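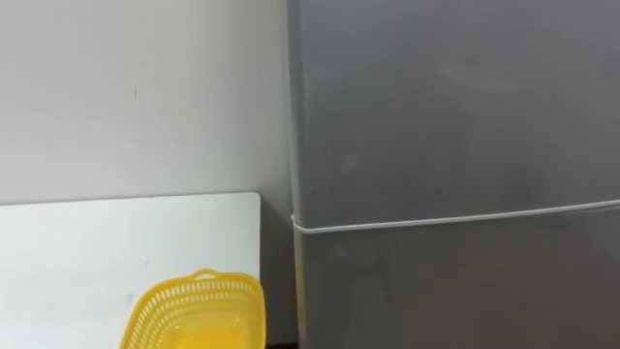 Woniten Top-Freezer Refrigerator: Review After One Year

I bought the Woniten to replace a 16-year-old unit that had started to let ice cream go soft. I wanted a plain two-door refrigerator with the freezer on top, no water line, no ice maker and no screen. There are fewer of these in stores than there used to be, and most of the reviews I found were written in the first week. I have had mine for a full year, including a hot August, so I can say more about how it holds up.

I paid for it myself. I compare it in a few places with the Pelham, which is in my mother's kitchen and which I use several times a month.

Size and fit

Measure your space before anything else. The body is 30 inches wide, but the doors need room to swing past the body when they open. The manual asks for one inch at each side and two inches behind. I have an inch and a half on the wall side and the crisper drawers come out fully, but only just. With less than an inch you will have to pull the drawers out at an angle or take out the door bin first.

Height was the bigger problem for me. There is a hinge cap on top that isn't included in the height printed on the store tag. It adds most of an inch. If you have a cabinet above, use the height in the installation sheet and ignore the tag.

The doors can be reversed. It took me an hour and a half with a socket set and a Phillips screwdriver. The instructions are drawings only, and step 6 shows a washer that was already attached on mine, so I spent a while looking for a part I had. Lay the freezer door on a blanket while you do this.

Freezer compartment

The freezer has one wire shelf and two door racks. The shelf can go in two positions. I keep it in the lower one so that frozen pizzas can stand on edge above it. A 14-pound turkey fit under the shelf in the upper position with nothing else on that side.

There is no light in the freezer. I expected this to bother me and after a month I stopped noticing. It would be a bigger problem in a dim kitchen.

It is frost free, and it has been. There was a thin line of ice along the bottom of the door seal in August, when the kitchen was hot and the door was being opened all day. I wiped it away and it hasn't come back. My thermometer reads 0 degrees in the middle and a few degrees warmer in the door racks. Keep ice cream off the door.

The fan is in the back wall. If you push a bag of vegetables up against the vent, the section below gets warmer, because both sections share the same cold air. I did this in the second month and thought the unit was failing. The milk was at 44 degrees. I moved the bag and it was back to normal by the next morning. The manual does mention this, on a page near the end.

Fresh food section

Two full glass shelves, two crispers and a shallow drawer for meat and cheese. The shelves have a raised lip that holds a spill. I tested it with most of a carton of orange juice, by accident, and all of it stayed on the shelf.

The shelf spacing could be better. There are five slots, but if you want a gallon of milk to stand on a shelf, the other shelf ends up too close to the top for anything taller than a yogurt tub. The gallon fits in the door, and that is where most people will put it. The door bin is strong enough. It doesn't sag with a gallon of milk and a bottle of juice side by side.

The crispers are the weak point. They are thin clear plastic and they run on ribs molded into the frame, with no rollers. When they are full of apples or potatoes they stick and you have to lift as you pull. The humidity slider is a piece of plastic that covers a row of holes. I set one drawer high and one low and put lettuce in both for a week. The lettuce in the high drawer was crisper, so it does something.

The Pelham has rollers, and its drawers are better in every way. If you keep a lot of produce, that alone might decide it for you.

Temperature control

There are two dials, one for each section, numbered 1 to 7. Neither shows a temperature. Buy a cheap thermometer for each section and leave them in for the first few days. Mine arrived with both dials at 4, which gave me 39 degrees in the refrigerator and 3 degrees in the freezer. I moved the freezer dial to 5 and have left it there.

Wait a full day between changes. The first time I kept turning the dial every couple of hours and ended up with frozen eggs.

Over the year, the refrigerator section has stayed between 36 and 40 degrees apart from the blocked vent. After a large grocery trip it takes three hours or so to come back down. I think that is fine for the price.

Noise

It is quieter than my old one and louder than the Pelham. The compressor has a low hum and you can hear it from the next room if the TV is off. When it shuts off there is a click and sometimes a short rattle. The rattle was mostly because the unit wasn't level. I raised the front left foot by two turns and that took care of most of it.

There is also a sound like water trickling after a defrost cycle. It is the melted frost draining to the pan underneath and you don't need to call anyone.

Power use

I put it on a plug-in meter for 30 days in spring. Multiplied out to a year, it came to 386 kilowatt-hours. I did the same in August for a week, and it used more, as you would expect. My electric bill went down by a few dollars a month compared with the old unit. It won't pay for itself, but if your refrigerator is as old as mine was you will see some difference.

Finish and cleaning

I chose the gray finish. It was $50 more than white. It has been the same as any other gray appliance to live with, meaning that hands leave marks on it and the marks show when the light comes from the side. A damp microfiber cloth followed by a dry one gets most of them off. I tried a spray made for stainless steel and it left streaks that took longer to remove than the fingerprints did. Dish soap and water works better.

Magnets stick to the sides but only weakly to the doors. A flat calendar magnet stays put. A clip with a few sheets of paper in it slides down. Check this in the store if the refrigerator door is where you keep school forms and bills.

The inside is white plastic and wipes down easily. The glass shelves come out with a lift and a pull. The door bins are harder, and I have to hit them upward with the heel of my hand. The seals have a deep fold that collects crumbs. An old toothbrush gets them out.

Pull the unit away from the wall twice a year and vacuum the back. There are wheels at the rear but none at the front, so you tip it slightly and roll. One person can do it on a hard floor. On vinyl, put down a sheet of hardboard first or the front feet will mark it.

Delivery and service

The delivery crew brought it in, took off the packing and hauled away the old one. They did not level it or remove the tape from the inside shelves. Let it stand before plugging it in if it was carried on its side, for as long as the manual says.

I called the service line once, about the interior light. It had started to flicker in the fourth month. I was on hold for 25 minutes, and then they mailed a replacement module at no charge. It snaps in without tools. The new one has been fine.

The warranty is one year on parts and labor and longer on the compressor. I didn't buy the store's extended plan.

What I would change

Rollers on the crispers.
A freezer light.
One more shelf slot near the top.
The real height, with the hinge cap, on the store tag.
A temperature mark somewhere on the dials.

Who should buy it

The Woniten suits one to three people, a rental unit, or a kitchen where there is no water line and you don't want to add one. For a family of four that cooks most nights, I would look at the next size up. If noise matters to you or you buy a lot of fresh vegetables, pay the extra for the Pelham.

I give it 4 out of 5. I took off a point for the drawers.

Update: a reader asked about using it in a garage. The manual says not to run it in a room below 55 degrees. I haven't tried it.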